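Search this list

Search

Serndale Reuse List
Re: Golside drop-off scheme
Dec 21, 2025, posted by the Holovko Road rep

> Golside say they took in 750 household items in September and that 200 of them
> went straight back out to homes. They want our 200 pounds for a second
> rack at the hall. I think we should say yes.

I'd like to say yes too, but I can't make those numbers mean much. What happened to the other 550? "Taken in" could cover a skip. The Brolto shop claimed 1,902 items in its first year, and when we asked for the weights it went very quiet.

My questions, in the order I'd want them answered:

1. What counts as an item? A mesh basket and a metal shelf riser are small things that people will always take. Sofas aren't, and sofas are what get dumped behind the garages.
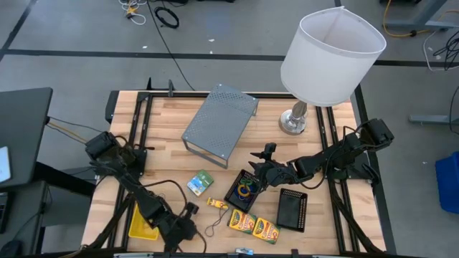
2. Who pays when something can't be passed on? The leaflet says "partners". Which ones?

3. Why a second rack, if most of the first lot never found a home?

I'd hold the money until we've seen a proper list, with dates. If it's as good as they say, it won't take them long to send one.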